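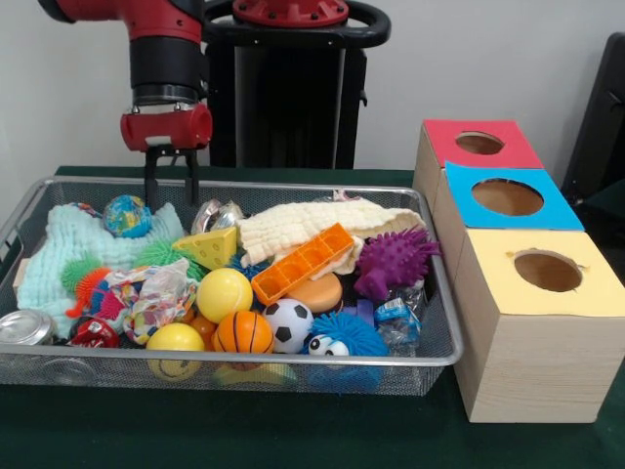

Photo: Orvokki Tikkanen

Cleaning a Mixed Bin of Toys by Material

By Efthymia Panagiotou
October 7, 2020

2,771 shares
138 comments

A bin of toys that has been in use for a season will usually hold five or six different materials, and they do not tolerate the same treatment. Hot water that is correct for cotton will soften some foams. A disinfectant that is fine on hard plastic can strip the finish from painted wood. The procedure below sorts first and cleans second. It was written for playgroups and family day care, but it works at home without changes.

Equipment

Two tubs, one for washing and one for rinsing, each large enough to submerge the biggest hard toy. A third container for items awaiting inspection. Mild dishwashing liquid without added fragrance. Household bleach, unscented, with a legible date and dilution table on the label. A soft nail brush, an old toothbrush, cotton swabs. Mesh laundry bags with a working zip. Microfibre cloths. A small Phillips screwdriver for battery covers. Drying racks with open sides, or wire trays raised off the bench on blocks. Rubber gloves.

Do not use a solid-bottomed tub for drying. Water collects under the lowest layer and stays there overnight.

Step 1. Empty and sort

Tip the whole bin onto a covered table. Sort into the following groups:

Hard plastic, no openings
Hard plastic with holes, seams or a squeaker
Closed-cell foam
Open-cell foam (soft, absorbs water when squeezed)
Fabric, knitted or plush
Wood and cardboard
Anything with a battery compartment
Discards

Closed-cell and open-cell foam are easily confused. Place one drop of water on the surface and wait a minute. If the drop is still standing, the foam is closed-cell. If it has gone in, treat the piece as open-cell, even if the outside feels smooth. Moulded play food is the usual source of error, as the same set may contain both types.

Loose packaging goes straight to discards. So does anything with a cracked edge, a detached eye or button, a perished rubber part, or a paint surface that lifts under a fingernail. Put damaged items in a bag and tie it before starting the next step. Otherwise they drift back into the bin by the end of the day.

Step 2. Dry removal

Brush crumbs, sand and hair off everything before it touches water. Use the toothbrush in the open cells of construction bricks and along moulded lettering. Vacuum plush through a piece of stocking stretched over the nozzle. Shake balls and hollow figures next to the ear. A rattle that is not part of the design means there is something inside, and a slosh means water.

Step 3. Hard plastic

Fill the wash tub with warm water and dishwashing liquid. Wash pieces a few at a time. Scrub recesses, rinse in clean water, and set aside to drain. Change the wash water when it becomes cloudy, and the rinse water at the same time.

Disinfection is a separate operation and only works on a surface that is already clean. Mix bleach with cool water at the dilution given on the label for toys or food-contact surfaces. Labels differ between products, so do not carry a ratio over from another brand. Submerge the toys, keep them under for the full contact time, then rinse and drain. Mix only what will be used that day. Never combine bleach with vinegar, ammonia or any other cleaner.

The top rack of a dishwasher is acceptable for solid pieces marked dishwasher safe. Place small items in a mesh bag, tie the bag to the rack, and turn off heated drying.

Toys with a squeaker hole should be wiped, not submerged. If one has been under water, squeeze it out repeatedly with the hole facing down and leave it in that position for two days. Black specks in the expelled water are mould and the toy should be discarded. There is no reliable way to clean the inside.

Step 4. Foam

Closed-cell foam can be washed by hand in lukewarm water. Keep the brush off it, as bristles leave scratches that hold dirt. Press with a towel and stand the piece on its narrowest edge to dry. Holes and notches dry last and should be checked with a rolled tissue.

Open-cell foam is difficult. Squeeze it through soapy water, squeeze it through two changes of clean water, press it between towels and dry it in moving air. If the centre is still damp after a day, discard it. Bleach makes both types brittle over time and may lift the colour.
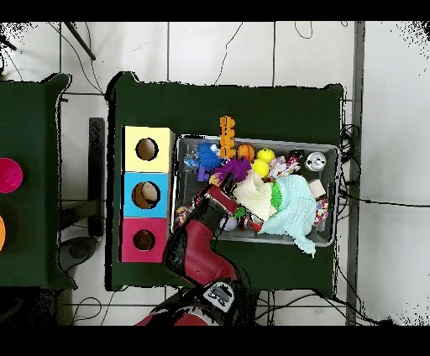
Step 5. Wood and cardboard

Neither should be soaked. Wipe painted or sealed wood with a cloth wrung out in soapy water, wipe again with plain water, and dry immediately with a third cloth. Unfinished wood may be lightly sanded along the grain if it feels furry afterwards.

Cardboard blocks and boxes take a barely damp cloth on coated faces only. Cut edges are left alone. Empty any box with an opening before wiping, and look inside with a torch, particularly if it has been used for posting games. Food is a common find. A cardboard item that has been wet through or chewed is recycled or thrown out.

Step 6. Fabric

Read the care tag. Cotton towels, face washers and plain cotton dolls' bedding are generally washed at 60 °C with ordinary detergent. Knitted items and plush with a polyester fill go in a mesh bag on a gentle cycle at whatever temperature the tag allows. Skip fabric softener, which leaves a film and reduces absorbency in towelling.

Remove plush from the bag before drying and pull it back into shape. A tumble dryer on low is suitable for most. Plush with glued-on parts is air dried. Press the thickest section between two fingers before putting it away. If it feels cooler than the rest, it is still wet inside.

Step 7. Battery toys

Remove the batteries. Wipe the outside with a cloth dampened in soapy water, keeping clear of the speaker grille and switch. Clean the compartment with a dry swab. White or green crust on the contacts comes from a leaking cell. Wear gloves, lift the crust with a swab moistened in white vinegar, and dry the contacts fully. Keep this job well away from the bleach tub. Tighten the cover screw before the toy is returned. A compartment that can be opened by hand should be treated as a discard, particularly where button cells are used.

Step 8. Drying and return

Spread everything in a single layer with space between pieces. Wire trays can go outdoors in shade. Direct sun is acceptable for cotton but will fade printed balls and yellow some clear plastics. Allow overnight as a minimum, and longer in humid weather.

Wash the storage bin last and dry it with the toys. On wire mesh bins, scrub the joins where the wires cross, then run a cloth along the rim. A bent or broken wire end should be filed or capped before the bin goes back into use.

Frequency

Mouthed toys are set aside after each use and cleaned the same day. Hard plastic in a shared room is cleaned weekly. Fabric is washed weekly, or sooner if soiled. Wood and cardboard can wait a month if nobody in the group is unwell. During a gastro or conjunctivitis outbreak, take fabric, foam and cardboard out of circulation completely and use only items that can be disinfected.

Keep a sheet inside the cupboard door with the date, the groups cleaned and the initials of the person who did it. One line per session is enough.

Troubleshooting

Sticky surface after washing: too much detergent or not enough rinsing. Rinse again in warm water. If the tackiness remains, the plastic is breaking down and the toy should go.

Musty odour from one pile: find the item by sealing suspects in separate bags for an hour and smelling each. It is nearly always plush or open-cell foam.

White bloom on dark plastic: mineral residue from hard water. Wipe with diluted white vinegar on a day when bleach is not in use, and rinse.

Dye transfer onto pale towels: rewash separately before drying. Once tumble dried, the stain is usually permanent.

Related articles
Removing Permanent Marker from Vinyl and Rubber
How to Label Storage Bins for a Shared Playroom
Washing Wool and Knitted Toys by Hand
Choosing a Table Covering That Can Be Wiped Down
Safe Storage and Disposal of Button Batteries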